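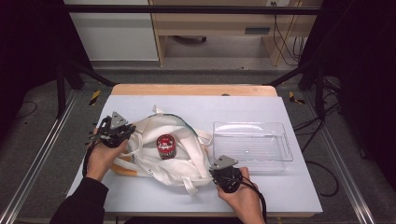

홈 | 회사소개 | 제품 | 뉴스룸 | 채용 | 문의

보도자료

트로타르, 핸드헬드 그리퍼 작업 셀 ‘세타우’의 설치·정비 절차 전면 공개

매일 아침의 영점 확인부터 케이블 교체까지, 현장에서 쓰는 순서 그대로 담아

2023년 2월 10일 — 로봇 조작 장비를 만드는 트로타르(Trotar)가 양손 핸드헬드 그리퍼 작업 셀 ‘세타우(Cetau)’의 설치와 일상 점검, 수리 방법을 정리한 정비 안내서를 공개했다. 지금까지 사내 작업자들끼리 메모와 구두로 주고받던 내용을 한 권으로 묶은 것으로, 세타우를 쓰는 연구실과 기업은 물론 비슷한 셀을 직접 꾸미려는 사람도 자유롭게 내려받을 수 있다. 안내서는 모두 88쪽이다.

세타우는 작업자가 양손에 그리퍼를 하나씩 쥐고 테이블 위에서 물건을 다루는 셀이다. 알루미늄 레일로 짠 프레임이 테이블을 둘러싸고, 나무 테이블 위에는 흰색 작업판을 얹는다. 그리퍼마다 윗면에 삼각형 금속판이 달려 있고, 케이블이 한 가닥씩 작업자 쪽으로 내려온다. 다루는 물건은 천 가방, 캔, 투명 플라스틱 트레이처럼 어느 집에나 있을 법한 것들이다.

트로타르의 셀 운영을 맡고 있는 흐레프나 율(Hrefna Juhl)은 안내서가 나오기까지의 과정을 반갑게 돌아봤다. “셀 하나를 오래 돌리다 보면 손에 익는 요령이 정말 많아요. 케이블을 어느 쪽으로 빼야 손목이 편한지, 작업판이 조금 밀렸을 때 어디부터 봐야 하는지 같은 것들이요. 그걸 다른 팀도 첫날부터 알고 시작할 수 있다니 저는 그게 제일 신납니다!”

안내서의 첫 장은 설치를 다룬다. 프레임을 먼저 세우고 네 모서리의 수평을 맞춘 다음 테이블을 들이고, 작업판은 마지막에 올린다. 바닥 레일 옆에는 노란색과 검은색 줄무늬 테이프를 붙여 발이 걸리지 않도록 표시한다. 카펫이 깔린 방에서는 프레임을 세운 뒤 하루가 지나 수평을 한 번 더 잰다. 레일이 카펫을 누르면서 높이가 미세하게 달라지기 때문인데, 트로타르 작업자들도 초기에 이 부분에서 꽤 애를 먹었다고 한다.

둘째 장은 아침 점검이다. 전원을 넣기 전에 그리퍼의 손가락 링크를 손으로 끝까지 벌렸다가 오므려 보고, 걸리는 느낌이 있으면 관절 핀부터 살핀다. 이어 윗면 금속판의 나사를 확인한다. 금속판이 조금이라도 돌아가 있으면 좌우 그리퍼의 기준 방향이 어긋나므로, 나사를 다시 조인 뒤에는 반드시 영점을 새로 잡는다. 점검이 끝나면 천 가방에 작은 캔을 넣고 꺼내는 동작으로 몸을 푼다. 부드럽게 구겨지는 천과 단단한 캔을 한꺼번에 다루게 되므로 손가락 링크의 유격이나 미끄러짐이 금방 손에 전해진다.

가장 많은 분량을 차지한 것은 케이블이다. 트로타르는 세타우 시제품을 운영하며 정비 기록 424건을 남겼고, 그 가운데 296건이 케이블과 커넥터에 관한 것이었다. 안내서는 케이블이 손목 아래에서 완만하게 휘도록 여유를 두고, 작업판 가장자리에 눌리지 않게 바깥으로 돌리라고 권한다. 커넥터 쪽 피복이 하얗게 일어나기 시작하면 신호가 멀쩡하더라도 그날 안에 교체한다. 바닥으로 내려간 케이블은 의자 바퀴가 지나는 길을 피해 묶는다.

교체 절차를 쓴 정비 담당 아르나르 비달린(Arnar Vídalín)은 이렇게 말했다. “케이블을 가는 일 자체는 금방입니다. 그런데 새 케이블은 처음에 뻣뻣해서 그리퍼를 한쪽으로 슬쩍 당겨요. 그래서 갈자마자 영점을 잡지 말고 가볍게 몇 번 움직여 준 다음에 잡으라고 썼습니다. 별것 아닌 문장 같지만 저는 그 문장이 제일 마음에 듭니다.”

손가락 링크의 분해와 조립은 따로 한 장을 두었다. 핀을 빼는 순서, 좌우 부품을 섞지 않도록 나누어 두는 법, 윤활제를 바르는 자리와 바르면 안 되는 자리를 그림으로 실었다. 링크 부품은 협력사 브뢴둠(Brøndum)이 공급하며, 부록의 부품표에는 나사와 와셔까지 품번이 모두 적혀 있다.

안내서는 배포에 앞서 노트우드(Notwood) 작업장에서 시험을 거쳤다. 세타우를 처음 만지는 작업자들이 안내서만 보고 셀을 세운 뒤 1,702회의 넣고 꺼내기 작업을 진행했고, 막히거나 헷갈린 대목은 모두 여백에 적었다. 그 메모를 바탕으로 영점 설정 장을 통째로 다시 썼다. 시험을 이끈 이레나 리스(Irena Lis)는 “여백이 새까매진 채 돌아온 쪽이 있었는데, 고쳐 쓴 뒤에는 그 부분에서 질문이 하나도 나오지 않아 다 같이 손뼉을 쳤다”고 전했다.

안내서는 한국어와 영어로 제공되며 트로타르 웹사이트 자료실에서 받을 수 있다. 기존 세타우 사용자에게는 작업판 옆에 걸어 둘 수 있는 코팅 점검표도 2월 중 발송한다. 오류 제보와 현장에서 찾은 요령은 자료실의 의견란으로 보내면 다음 개정판에 반영된다.

트로타르 소개
트로타르는 사람이 손에 쥐고 쓰는 그리퍼와 이를 위한 작업 셀을 설계하고 제작한다. 설치와 정비 교육도 함께 운영하고 있다.

언론 문의
트로타르 홍보 담당 에아 뤼케고르(Ea Lykkegaard)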